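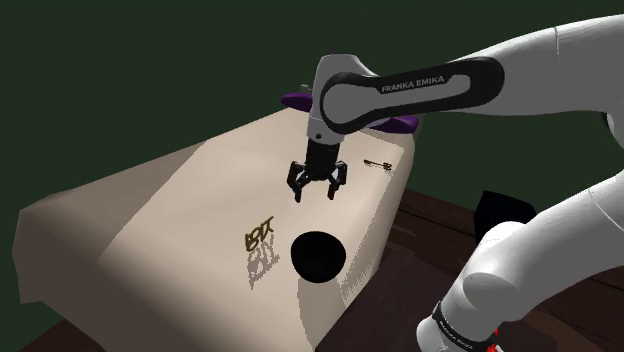 By the Rulero Rules Desk
Revised October 2023
Applies to: Ojala, second edition, with or without the Starel expansion

Section 4. Setting Up the Invasion Variant

The invasion variant adds a neutral force, called the Swarm, to a standard game of Ojala. No player controls the Swarm. Its moves are set by the invasion deck and the two gray dice. Read Section 3 (Standard Setup) before using this section. Steps that are the same in both games are not repeated in full.

4.1 Before you start

The variant needs three to six players. For a two-player game, use the solo and duel rules in Section 7.

Sort the components as follows:

Map board, standard side up
Player armies and supply markers, by color
Territory deck
Invasion deck (purple backs)
Swarm tokens, small and large
Threat track and threat marker
Gray dice (2)

A large Swarm token is worth five small ones. Exchange tokens freely at any time. If the small tokens run out and no exchange is possible, use any substitute. The supply of Swarm tokens is not limited by the number in the box.

Note: Copies from the first printing have invasion cards with blue backs. These can be used with the second edition, but do not mix the two decks. The card numbers do not match.

4.2 Placing the board and the players

1. Place the map board where all players can reach the central sea spaces.

2. Deal out the territory deck and place starting armies as described in Section 3, steps 1 through 6. Stop before the first player takes a turn.

3. Place the threat track along the north edge of the board. Set the threat marker on 2.

4. Shuffle the invasion deck. Remove the card marked Landfall and set it aside. Deal three cards face down, shuffle Landfall into those three, and place the four cards on top of the deck.

5. Turn over the top two cards of the territory deck. Place three small Swarm tokens on each territory shown. If a territory is occupied, move the armies there to any adjacent territory held by the same player. If there is no such territory, return the armies to the player's supply and let that player place them again on any territory he or she holds.

6. Shuffle the territory cards back into their deck.

Caution: Do not place starting Swarm tokens on Diltance. Diltance is an island with a single sea link, and tokens placed there cannot spread in the opening rounds. If the Diltance card is turned over in step 5, return it to the deck, reshuffle, and draw again.

4.3 The Swarm turn

The Swarm acts once per round, after the last player's turn.

1. Turn over the top card of the invasion deck and carry out its text.

2. Roll both gray dice. Add the current threat level. If the total is 9 or more, the Swarm attacks. If the total is 8 or less, go to step 5.

3. Find the territory holding the most Swarm tokens by value. It attacks the adjacent player territory with the fewest armies. If two or more targets are tied, the player with the most territories chooses among them.

4. Resolve the attack as a normal battle. The player to the left of the defender rolls for the Swarm. The Swarm does not retreat.

5. Add one small token to every territory the Swarm holds.

6. If the Swarm captured a territory this round, move the threat marker up one space.

Note: The threat marker does not go past 7. Further increases are ignored.

4.4 Truces

Any number of players may declare a truce at the start of a round. Each player in the truce places a supply marker on the truce box. Until the marker is removed, that player may not attack another player in the truce and may move armies through the territories of its members.

A player may leave a truce only at the start of his or her own turn. Remove the marker and take no attacks against former truce members until the following round.

Caution: A truce does not share victory. If the Swarm is cleared from the board, all truces end at once and play continues under the standard rules.

4.5 Using Starel

If Starel is in play, attach the eastern map panel before step 1 of 4.2 and use three territory cards in step 5. Shuffle the Starel invasion cards into the deck before Landfall is removed.

The Starel harbor spaces count as adjacent to each other for players. For the Swarm, they are adjacent only while the threat marker is on 4 or higher.

4.6 Storing a game in progress

Record the threat level, the order of the discard pile, and all truce markers on the save sheet. Keep the remaining invasion deck banded and face down. Do not shuffle it when play resumes.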